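Acta de la reunión de producción, taller Skunden, junio

Asistentes: Gladys Mwakyusa, Dorota Kalinowski, Miłosz Żak, Sølve Rønning y yo, Stanisława Borkowska, que escribo esto porque me tocaba (y porque Miłosz redacta las actas como si fueran telegramas).

Empezamos a las 16, con Sølve todavía aparcando. El acta anterior se aprobó sin cambios, salvo que Dorota pide que su apellido salga bien en el próximo correo. Apuntado.

1. Tintas para las camisetas de Cinine

El cliente ha vuelto a llamar por el verde. Quiere el mismo tono sobre algodón negro y sobre algodón crudo, y claro, sin base blanca el negro se lo come. Gladys trajo dos pruebas: una con base y una pasada de color, otra con base y doble pasada. A mí me gustó muchísimo la primera, más suave al tacto; Miłosz defendió la segunda porque cubre mejor en las letras finas. Estuvimos un buen rato frotando camisetas encima de la mesa, hasta que Gladys propuso mandarle las dos al cliente y que elija él. De acuerdo todos. Las envía ella.

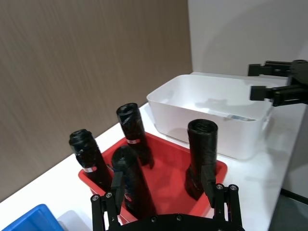

Dorota recordó que la base blanca hay que curarla antes de meter el color encima, que la última tanda salió pegajosa y hubo que repetirla entera. Queda en colgar una hoja con los tiempos al lado del túnel de secado, en letra grande, por favor, que yo sin gafas no veo nada.

2. Pedido de Jostov

Son 1239 sudaderas con bordado en el pecho y serigrafía en la espalda. ¡El pedido más grande que hemos tenido este año! Sølve pregunta si bordamos o estampamos primero. Hubo debate (largo), y al final estampamos primero y bordamos después, para que el relieve no nos levante la pantalla. Miłosz no está convencido y quiere hacer siete piezas de prueba antes de lanzar la producción. Me parece bien, las hace él.

Las tallas vienen mal repartidas en la hoja del cliente: hay una columna sin título que puede ser XS o puede ser niño. Yo les escribo hoy mismo y hasta que no contesten no se corta ni un metro de entretela.

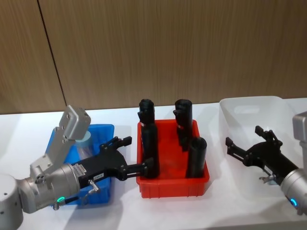 Mesa blanca con tres cubetas de plástico.

3. Proveedor de prendas

Kwiatkowski nos ofrece camiseta de algodón peinado con el cuello más cerrado. Gladys la lavó en casa y dice que no se ha torcido la costura lateral, cosa que no podemos decir de la que usamos ahora. El precio sube un poco. Sølve prefiere esperar a terminar las existencias, Dorota cambiaría mañana mismo. Quedamos en pedir una caja surtida y estampar en ella los encargos pequeños, a ver cómo se comporta con las tintas al agua. Si va bien, lo volvemos a hablar en la próxima.

4. Pantallas

Tenemos demasiadas pantallas con diseños antiguos sin recuperar, y luego faltan marcos cuando entra algo urgente. Propuse borrar todo lo que no se haya repetido en dos años y casi me comen, pero se aprobó. Miłosz hace la lista y cada cual puede salvar lo suyo si explica para qué.

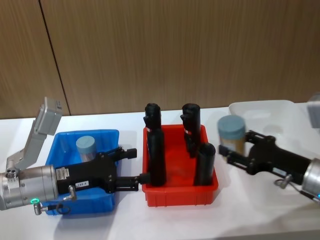 La mesa con la cubeta azul, la roja y la blanca translúcida.

5. Ruegos y preguntas

Sølve pide que no se dejen las rasquetas con tinta hasta el día siguiente. Me doy por aludida. Dorota quiere cambiar la emisora de radio por las mañanas y se queda sin votar, que ya íbamos tarde.

Pendiente: pruebas a Cinine (Gladys), hoja de curado (Dorota), muestras de Jostov y lista de pantallas (Miłosz), tallas (yo), caja surtida de Kwiatkowski (Sølve).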